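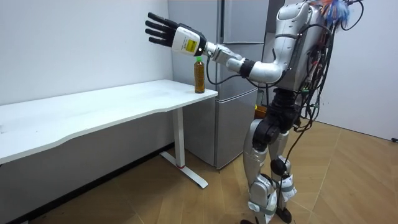 Can a machine do the chores in a normal kitchen yet? Some of them, slowly, and with a person close by who is ready to help.

I write this as somebody who would like to be wrong. My friend Jaime Gouveia keeps a list of how often he does each small job at home, and last year he put away 697 bottles, jars and cartons. He wants a robot for this. I understand him very well.

But a chore is longer than it looks. To put a drink in the refrigerator you must find it, take it without knocking it over, open a door, choose a free place and let go at the right moment.

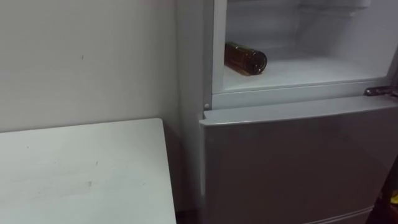
Then you must close the door again, and this last step is forgotten in many discussions. A bottle that lies on its side is fine if the cap is tight. A person checks the cap without thinking. For a machine, somebody has to decide that the cap matters.

Kirsty Kerslake, who teaches with me in Rutherford, says I am too strict, and that a slow helper is still a helper. For her mother, maybe so. For me, a helper I have to watch for 33 minutes is one more chore - and I already have enough of them. I will buy one when I can leave the room.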